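Gartenforum Drirkow » Terrasse & Balkon » Glastisch: Platte bleibt immer schlierig

Undex
02/04/2024, 18:12
Hallo ihr Lieben, wir haben uns letzten August so einen runden Gartentisch mit Glasplatte geholt, die mit der Struktur drin, und eigentlich mag ich ihn sehr gern. Aber sobald vier Leute dran sitzen, hat man Ringe von jedem Glas und jeder Tasse, und in der rauen Oberfläche hält sich das hartnäckig! Was nehmt ihr zum Putzen? Und lasst ihr die Platte im Winter draußen?

Hattar
Beiträge: 3.793
Warmes Wasser, ein Spritzer Spüli, weiche Bürste, fertig. Bitte keinen Essig, der greift auf Dauer den Rahmen an. Und im Winter rein damit, sonst ärgerst du dich im Frühjahr.

Jinine
Beiträge: 96
Da muss ich dir ein bisschen widersprechen, lieber Hattar. Ich nehme seit Jahren verdünnten Essig (nur aufs Glas, danach gut nachwischen) und am Rahmen ist nichts. Unsere Platte bleibt auch draußen, die schleppt hier keiner mehr in den Keller. Gegen die Ringe helfen Untersetzer, wenn man sie denn benutzt ... Bei uns sieht es meistens so aus:
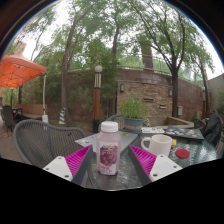
Unser Glastisch mit Saft, Tasse und Laptops. Der rote Untersetzer liegt neben der Tasse.

Undex
Ach, wie gemütlich, und die Topfpflanze macht richtig was her! Der orange Schirm gefällt mir auch. Wird es darunter im Sommer nicht stickig?

Jinine
Gar nicht, da geht immer ein Lüftchen durch.

Hattar
Beim Essig bleibe ich stur. Aber schön habt ihr es.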